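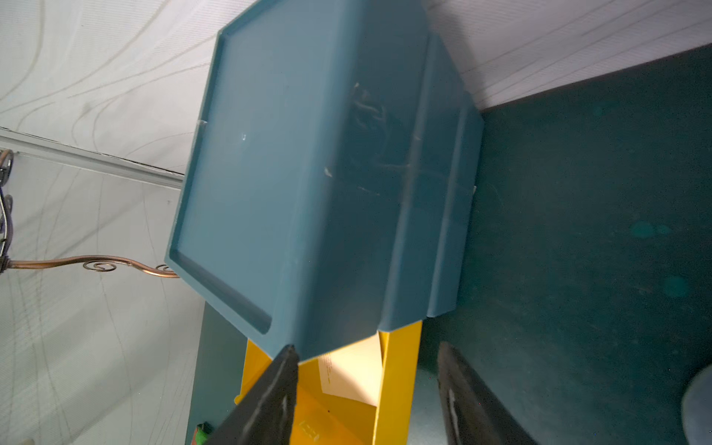 Quick review of the Drimlow two-drawer box, plus the other bits I bought in the same order, because I keep getting asked and I keep typing the same thing out. Writing this between loads of laundry so excuse the state of it.

**Drimlow two-drawer box (blue and yellow)**

Short version: good, buy it, wipe it often.

Longer version. Small plastic box, two drawers, blue outside, yellow drawers, cream tab handles. Mine weighs 589 g on the kitchen scale with nothing in it. I wanted something for tea bags on top and all the junk underneath (clips, birthday candles, the key for bleeding the radiator, batteries that may or may not be dead). It does that. Lower drawer took 80 tea bags laid flat when I tried it, out of the wrappers, and still closed. I've since moved the tea up and the junk down.

Drawers run fine. No rails or anything clever, plastic on plastic. Full drawer drags a bit. Empty one flies. There is no stop at the back of the travel that I'd trust, so if you yank it you'll be wearing your tea bags. Happened once. Go gentle.

The tabs are the best part. You can get one open with a knuckle when your hands are covered in flour. My old box had little round knobs that unscrewed themselves and went under the stove.

Now the complaint. It marks. The blue shell has a matte finish and every rub stays on it, dark smudgy ones, and they show worst along the ridge on the side. Dish soap and a soft cloth gets most of it. Baking soda paste got the rest but also left a patch that's duller than the plastic next to it, so maybe don't. The underside picks up scuffs too if you slide it instead of lifting. There's a raised lip running round the bottom and that's what takes the wear. Also a dust trap. Flip it over once in a while, you'll see.

Yellow parts are a different story, they've stayed bright. Tomato sauce came right off.

Stuff I wish the listing had said:

- drawers lift right out for washing, but you have to tip the front up first
- no dividers, cut your own from card
- it can't go in the dishwasher (I asked the shop, Fashola, they answered the same afternoon, fair play)
- two of them do stack but the top one slides about

**Endar scroll mug tree**

OK so this one I bought for looks. Dark bronze color, curly arms, long curved stem on an oval base. It's pretty. Heavier than it looks in the shop pictures too, 682 g, and nearly all of that is down in the base, where you want it.

As a mug tree though? Depends on your mugs. The arms curl into spirals, so you're not dropping a handle over a straight peg, you're sort of threading it on. Big loop handles, no trouble. Skinny handles, forget it, mine catch halfway and you end up doing it two-handed. One of my espresso cups won't go on at all.

Loading order matters as well. Put two heavy ones on the same side and it leans. Doesn't fall, leans. I do one left, one right, then fill in.

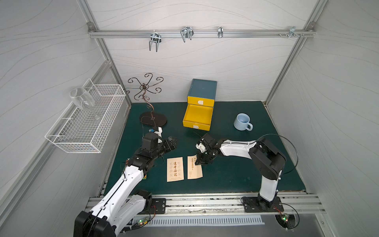

And the big everyday mug just lives on the counter next to the drawers. Textured pale blue thing, gets used five times a day, no point hanging it up. Handle's roomy so it would go on the tree if I bothered. I don't bother. What I do like is having the tree, the drawers and the mug in one row: pull open the bottom drawer, grab what I need, done, no cupboard doors involved. Took me ages to get to that arrangement and it's dumb how much better the mornings go.

Leave room in front for the drawers to come all the way out. I had the box facing the mug tree at first and the lower drawer hit the base every single time. Tree to the left, box toward the back, clear counter in front. Sorted.

Finish on the tree is holding up. I dust it with a dry paint brush, the curls are impossible with a cloth. If you get hard water drips on it dry them off straight away, they leave white rings on dark metal and you'll be at it with vinegar.

**Celteck wire basket, wall mount**

White mesh, long and narrow, open top. Went up in ten minutes. Comes with screws, throw those away and use your own, the heads are made of cheese.

I use it for drying and for whatever has no home. Air gets all round things, nothing sits in a puddle, and you can see whats in there without digging. Forks poke through the mesh, so do straws and skewers. Spatulas fine.

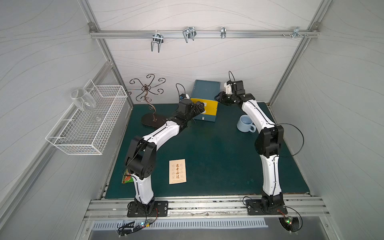
Glasses are where I changed my mind about the Celteck. I figured it'd be useless for anything with a stem. Standing up, a wine glass is okay in there but the rim pokes out over the top, and I don't love that at elbow height. Lying down is better in one way, nothing to knock. But it ends up on a slant, like the one in there, bowl up toward one end and the foot down at the other, and if you just drop it in it rolls until it finds its spot. One glass, fine. Two would clink. I put a folded dish towel in the bottom when I've got more than one and that stopped me worrying. Wouldn't use it for anything inherited.

The wire is thin. Feels sturdy enough with kitchen things in it, but I wouldn't load it with cans or a bag of potatos. The coating is smooth on mine, no rust spots so far, and I've had it up since June.

**The hooks**

Not from the same order, can't tell you the make. Double wire ones up on the rail. Good for tea towels and the oven mitt. Mentioning them only since the double kind hold so much better than single clips, which I've given up on for anything heavier than a cloth.

**Price and shipping**

Fashola charged $4 for shipping on the lot, no matter how many things were in the cart, so do it all in one go. Box came in plain brown paper packing, nothing broken. The mug tree was wrapped in so much tape I nearly bent an arm getting it out. Use scissors, go slow round the curls.

**Would I buy again**

Drimlow box: yes, thinking about a second one for the bathroom. In a lighter color if they make one, for the marks.

Endar tree: yes if your mugs have big handles. Measure them first. If you have a set of dainty cups, no.

Celteck basket: yes, with better screws and a towel in the bottom.

Washer's beeping. If I find out whether they sell spare drawers on their own I'll add it here.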